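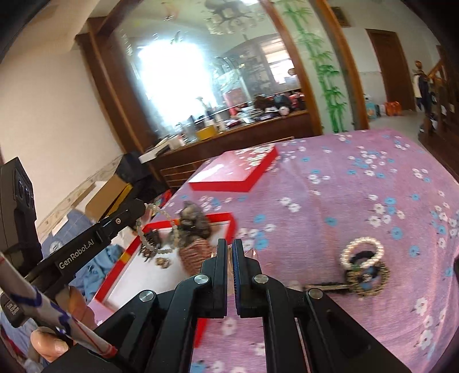 Makach wrote to us in May to ask whether a person really needs two hands' worth of kit to teach a robot to tidy up a jewelry box, or whether one would do. We get that question in one form or another nearly every week, so it seems a good place to begin this page. One will do for a lot of jobs! Picking up a bracelet and setting it in a tray is a one-hand job, and you can record it beautifully with the single set. But the minute you want to hold a pouch open with one hand and drop something in with the other, you'll wish you had the pair, and most of our customers come back for the second one sooner or later.

The Xenos Hand Teaching Set, from Adthorpe

The Xenos set is our software, carrying case and support package for people who teach by hand with hand-held grippers. You do the task yourself, at your own table, at your own pace, and the recording becomes the lesson. Our job is everything that comes after your hand has moved: lining up the left and right recordings, trimming the fumbles at the start and the end, and turning the whole lot into files your training setup can read.

We started with remote control, and we still sell the Temham remote station to people who have an arm on a bench and want to drive it from a chair. It's a fine way to work when the lesson has to include the arm's own reach and its own limits (a tight cabinet, say, or a shelf it can only just get to). For small household things, though, we've come to prefer the hand-held way, and so have most of the people who try both. You feel the little tug when a bead catches on cloth, and you slow down without thinking about it.
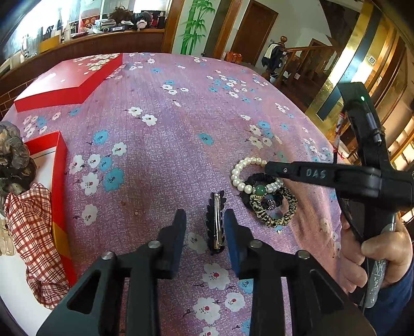
Small accessories are a lovely subject to begin with, and a harder one than they look. A hair clip lies flat and gives you very little to get hold of. A scrunchie squashes and then springs back into some other shape, and a string of pearls wants to go everywhere at once. If you're new to this, start with the clip. Come at it from straight above, with the fingers open a good bit wider than you think you need, and close slowly. Then put it down somewhere else and do it again from a new angle. When both hands are in play, let one finish its move before the other starts, at least for the first few sessions.

What comes with the set

Recording and review software, one license for the pair
Padded case with room for two grippers and their cables
Spare grip pads, pack of 10
Printed guide to planning a session, with blank task sheets
Storage plan for 2,000 recordings, which you can add to later

Grippers are ordered separately. If you already own a pair, send us the model name before you buy and we'll tell you whether the software reads their files.

How many recordings will I need?

It depends so much on the task that we hate to give a number, but people do ask, so our own clip-and-tray lesson is at 866 recordings now. It was already doing nicely at 800, and we kept going mainly to get more kinds of cloth under it. A plain tablecloth and a busy flowered one are two different lessons as far as a camera is concerned, and it's well worth changing yours now and then.

Looking after the pads

Wipe them with a damp cloth after each session and let them dry in the open. Skip the alcohol wipes, please. Hand cream is the usual trouble, and a pad that has picked some up will let a smooth bead slide right through. Replacement packs ship from our Temham workshop.

Page updated June 2023. Write to the Adthorpe help desk with the set number from the inside of the case lid.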